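About Flelus

Hello! I'm Wubit, and with Mulugeta Chala I run Flelus, a small software company in Skeltdale. We don't build robots. We write the bits that tell them what to look at, where to go and how hard to squeeze.

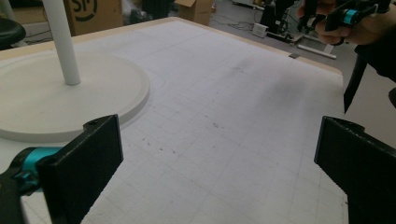

At the grid table in our Skeltdale workshop

Our main product is Holatach, a planner for two-handed jobs. You give it a task and it works out which hand goes first and how to keep the pair from bumping elbows (harder than it sounds!). It began as 19 lines of Mulugeta's code and has grown a fair bit – the test suite alone has 2,158 checks in it, and I grumble at every one.
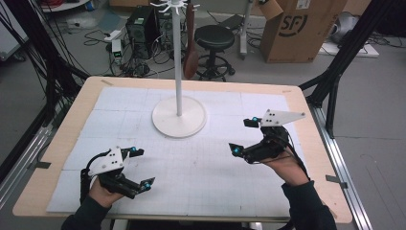

Then there's Kong, our replay tool. It lines up what several cameras saw, moment by moment, so you can scrub back and find where a plan went wrong. We wrote it for ourselves, then a customer spotted it over my shoulder and wanted a copy. It'll happily chew through 1,000 recordings overnight, and I get to read the results with my tea at nine.

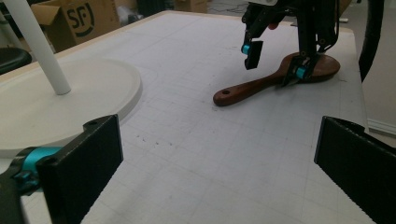 A gripper above a wooden spoon on the grid table
Planning software led by co-founder Wubit Dinsa

I look after Holatach and Mulugeta looks after perception, though we swap whenever one of us gets stuck. If you've got a fiddly handling job, do drop us a line – we love the awkward ones.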